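Desk organisation and storage research › Open access

We use cookies to remember your reading preferences. Accept all | Manage settings

3.2 Container layout and the sorting of small stationery

Sorting pens by colour is a common tidying task in shared workrooms, yet the arrangement of the receiving containers is seldom reported. Jibrin's earlier work at Weltau treated containers as interchangeable and recorded only the time to completion. The present study varied their position and angle across 169 layouts, grouped into 11 families. Each layout began with the pens spread over the table and ended when all of them had been put away. 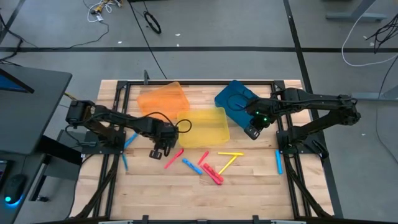
Figure 3. Sorting layout with angled outer bins.

Container orientation was treated as a separate factor from distance. In the aligned families, all bins were set square to the table edge. In the angled families, the outer bins were turned while their order was kept. The layout in Figure 3 belongs to the second group: the orange and teal bins are both turned, with the yellow bin between them, and the marker-like items lie outside the bins on the bare wood. A small blue item is already inside the teal bin; partly filled starts of this kind were analysed separately from empty starts.

Shallow bins were used throughout, as deeper ones hide short items from view. A pen resting across a rim was scored as unsorted. Layouts were presented in blocks of 30, and the order of blocks was drawn at random.

Related articles
Drawer dividers and retrieval time: the Feltorine survey
Colour labels in shared storage (Balogun)
Clearing a worktop: notes from the Wusura trial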